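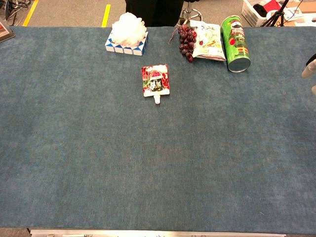

Figure 2. Carpeted tabletop with small items placed along the far edge. A white mesh bath pouf rests on a blue-and-white snake cube puzzle.

4. Table Arrangement and Guest Movement in Rented Party Halls

4.1 Background of the halls

The study was carried out in two halls which are rented to families for birthdays, engagement dinners and similar events. The first hall is in Flisden and the second one is in Fidville. Both halls are rectangular and both have one main door and one kitchen door. The Flisden hall is older, and its kitchen door opens directly to the side where most hosts prefer to put the food. In Fidville the kitchen door is behind a short wall, so the servers come out at the corner of the hall.

The owners of the halls do not decide the arrangement of the tables. They give to the host a printed plan of the floor, and the host or the hired planner marks the tables on this plan before the event. We collected these plans with permission of the hosts. In total 26 events were included. Events with fewer than 70 guests were left out from the study, as in such events the hosts often used only one half of the hall and the comparison would not be fair.

4.2 Types of arrangement

From the marked plans we could separate two main types. In the first type, which we call the wall arrangement, the food table stands with its long side against a wall and the guests can reach it only from one side. In the second type, which we call the island arrangement, the food table stands away from the walls and the guests can walk on both sides of it. A few plans showed something between these two types, for example a table with one short end against the wall. We counted these with the island arrangement, for the guests could still use both long sides.

The gift table and the cake table were marked separately on the plans. In most of the Flisden events these two tables were placed next to each other near the main door. The planners explained to us that guests like to leave the gift immediately when they enter and that the family wants to see the cake in the photographs of the arrival. In Fidville the cake table was usually in the middle of the long wall, opposite to the music.

4.3 Observation of the waiting lines

During each event one observer sat at a guest table with a good view to the food table and noted the length of the waiting line at fixed times. The observer was dressed like the guests and did not speak about the study. The host knew about the observation and informed the close family. We did not record names or voices, and the notes contain only the time, the position of the line, and remarks about places where people stopped walking.

In the wall arrangement the line grew fast after the opening of the food and it became shorter slowly. The main difficulty was that guests who wanted only bread or salad had to wait behind guests who took the warm dishes. Some of them left the line and came back from the other end, and this produced small groups of people standing face to face. In the island arrangement the line was divided into two lines by itself, even when there was no sign which asked for this. The two lines were not equal. The side closer to the main door was always longer, and we saw this in both halls.

We expected that the island arrangement would be better in every event, but this was not the case. When the dancing started early, the guests at the inner side of the island stood on the dance floor with plates in their hands. Two planners moved the table during the event for this reason. In Flisden there was also a conflict with the kitchen door. The servers had to cross the line of the guests with full trays, and after some time they began to walk around the whole hall to avoid it.

4.4 Effect of the free distance

The distance between the food table and the nearest guest tables seemed to be more important than the type of arrangement. Where the free distance was 6 feet or more, the guests in the line and the guests who returned to their seats could pass each other without stopping. Where it was shorter, people sitting at the nearest table had to pull in their chairs many times, and several of them changed their seats before the dessert. Older guests were often put at exactly these tables, as the families wanted them to be near the food. We think this good intention should be considered again by the planners, and a place near the end of the line may be more comfortable for them.

Kahraman has described a similar problem in the garden events of Ereden, where the food was placed under a narrow tent. In his notes, the line was bent around the poles of the tent and the guests could not see where it started. Our halls had no poles, but a large balloon arch at one Fidville event had nearly the same effect. The arch was placed beside the first plates, and newly arrived guests joined the line in its middle by mistake.

4.5 Remarks from the planners

After the events we talked with the planners who had prepared the floor plans. Necati Kahraman, who also helped us with the translation of the questions, was present at these talks. Most of the planners worked from habit. They had one plan which was successful in the past and they changed it only when the host asked for it. One planner from the Duman event office kept a folder with her old plans and wrote on each of them what went wrong. Her plans had the fewest corrections on the day of the event. She also told us that she always asks about baby strollers, and we had not included this question in our form.

The planners did not agree about signs. Some of them believed that a small card with an arrow is enough to guide the guests, while others found that such cards look like a cafeteria and disturb the table decoration. Our observations cannot solve this question, as only two events used the cards and both of them were in the same hall.

4.6 Limits of this section

The halls are similar in shape, and the results should not be carried over to round or very long rooms without care. The weather also had an influence which we could not control. At the events in June many guests stayed outside on the terrace and came to the food table late, so that the lines were shorter than the number of guests would suggest. Finally, the food itself was different from event to event, and a dish which must be cut by a server makes every line slower, whatever the arrangement of the table is. The time needed for serving such dishes is treated in the next section.

Last updated: February 19, 2023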